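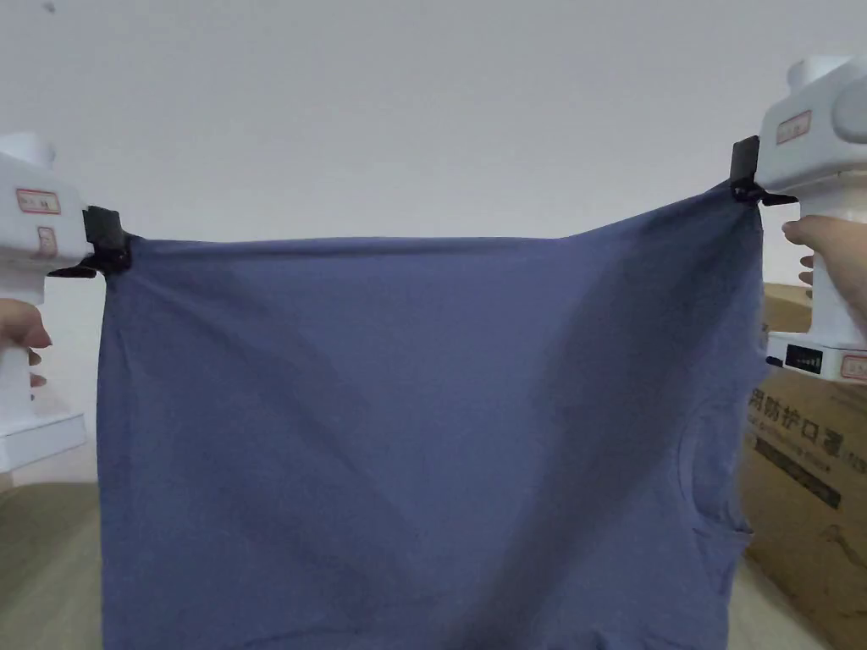 T-shirt azul-ardósia segura por dois cantos. Foto: Tramunach / divulgação

Tramunach abre oficina de roupa dobrada e recebe 400 camisetas para doação

23 de março de 2022 – A Tramunach, espaço de cuidado de roupa e arrumação doméstica, abre inscrições para a Kereama, oficina prática dedicada a uma coisa só: dobrar e guardar roupa de algodão. 50 vagas nesta primeira turma. Inscrição gratuita, material incluído, é só trazer a vontade (e uma gaveta bagunçada em casa, para o dever).

A oficina nasceu em janeiro, num mutirão de triagem. Muita camiseta, pouca mesa, cada pessoa dobrando de um jeito. As pilhas tombavam. Refizemos tudo no dia seguinte e dali saiu o método que agora vai para a sala.

"A gente começava pela mesa, esticando com a mão. Perdia tempo. Passamos a começar pelos cantos, com a peça no ar, e o pano já desce quase no lugar", diz Þröstur Steinarsdóttir, coordenação da Kereama.

O que se faz na oficina

Primeira parte, a peça suspensa. Pegar dois cantos, esticar a borda de cima, deixar o tecido cair. Olhar os vincos que saem dos pontos de pega: se descem em diagonal, um lado está mais alto ou a malha torceu. Corrigir e só então levar à mesa. Gola localizada antes de deitar a peça, sempre. Gola de ribana faz volume, e se ficar escondida no meio da dobra a pilha inclina toda para um lado.

Segunda parte, a mesa. Dobra em três no comprimento, depois ao meio, depois ao meio de novo. Manga para dentro. Quem preferir rolinho aprende rolinho, mas para doação o formato é o plano, pedido das entidades que recebem.

Terceira parte, a caixa. Camisetas em pé, lado a lado, separadas por tamanho e por tom. Azul com azul, claro com claro. Etiqueta na frente da caixa e não na tampa, que a tampa troca de dono o tempo todo.

Malha fria, lã e peça com botão ficam para outra edição. Jeans tambem.

Para onde vão as peças

As 400 camisetas dobradas nas aulas foram arrecadadas pela Nurkel, loja de bairro parceira, e seguem para doação logo depois do encerramento. 195 já passaram pela triagem: lavadas, sem furo, sem mancha. O restante entra na máquina esta semana. Peça rasgada vira pano de limpeza e não vai para a caixa.

Quem quiser doar mais ainda pode. Só algodão, só limpo, em sacola fechada com o tamanho escrito por fora. Entrega no balcão da Nurkel, horário de loja.

"Chega muita coisa boa amassada no fundo de um saco. Passa por usada demais e não é. Dobrada direito, a pessoa que recebe olha de outro jeito", diz Steinarsdóttir.

Gaveta em casa

Cada participante leva a folha Driltimer, um cartão de bolso com as dobras desenhadas e um espaço para anotar as medidas da própria gaveta. Medir antes de dobrar, por favor: a altura da peça em pé é a altura da gaveta menos dois dedos. O cartão tambem fica à disposição no balcão para quem não conseguir vaga.

Serviço

Oficina Kereama de dobra e arrumação
Realização: Tramunach
Arrecadação: Nurkel
Vagas: 50, por ordem de inscrição
Duração: 2 horas, com intervalo curto
Inscrição: no balcão da Tramunach, ate esgotarem as vagas
Idade mínima: não há; crianças acompanhadas

Imprensa: pedidos de entrevista e fotos em alta com Þröstur Steinarsdóttir, na Tramunach. Reprodução da imagem livre com crédito.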